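Fabric Wall Panels: Your Questions

Do I need to wash the fabric first?

We'd say yes, please do! Plaids can shrink a little, and it's so much nicer to find that out before the panel is up.

How much does a Farquharson panel kit cover?

One kit does 2 walls of a small craft nook, with a bit left over for pillows (or mistakes, we all make them). 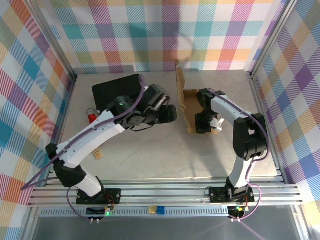 Can I take the panels down when I move?

You can, and plenty of our customers do. Loosen the clips from the top, roll the fabric around a tube, and keep the clips in a jar.

When will the wider width be back?

We're hoping for November, so do check in with us then.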